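Panganiban out of the lower bracket, is Sastow next?

mid_or_feed
Posted August 2026 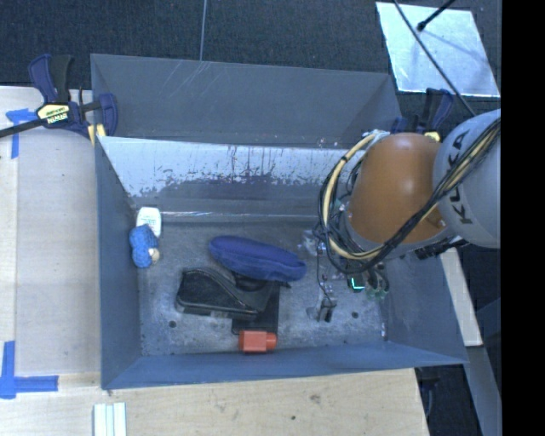
Robot arm and metal bin, seen from above

So Panganiban lost 2-1 to Hunska last night and they're done for the split. That leaves Sastow against Hunska for the last playoff spot. I think Sastow loses. They won game two on one good fight at 31 minutes and did nothing before it.

brarnu_fan
Disagree. Sastow were down 2,000 gold at most in that series and never looked panicked. Hunska needed 91 minutes of total game time to beat a team that already had a sub in the jungle.

wardhop
The sub played fine. Polishchuk drafted the same bot lane three games in a row and it lost lane twice.

mid_or_feed
Myroslav Polishchuk has been coaching that roster since May. I'd give him another split before blaming him for drafts. The top laner wanted those picks, he said so on stream.

wardhop
Then the coach should say no.

quietpeel
Does anyone know the tiebreaker if Sastow win but Brarnutitz drop their last match? I read the rules page and it only covers ties between two teams.

brarnu_fan
Head to head first, then game time in wins. Brarnutitz are at 135 minutes, so they should be okay.

quietpeel
Thanks. Where is that written?

brarnu_fan
Pinned post in the league server, second page.

deadlane_747
Hunska in three. Their support is the best roaming player in the league and Sastow don't ward river until ten minutes in. Watch game one against Brarnutitz again if you don't believe me.

mid_or_feed
I watched it — the wards were late, but they still took first dragon. Sticking with Hunska 2-0.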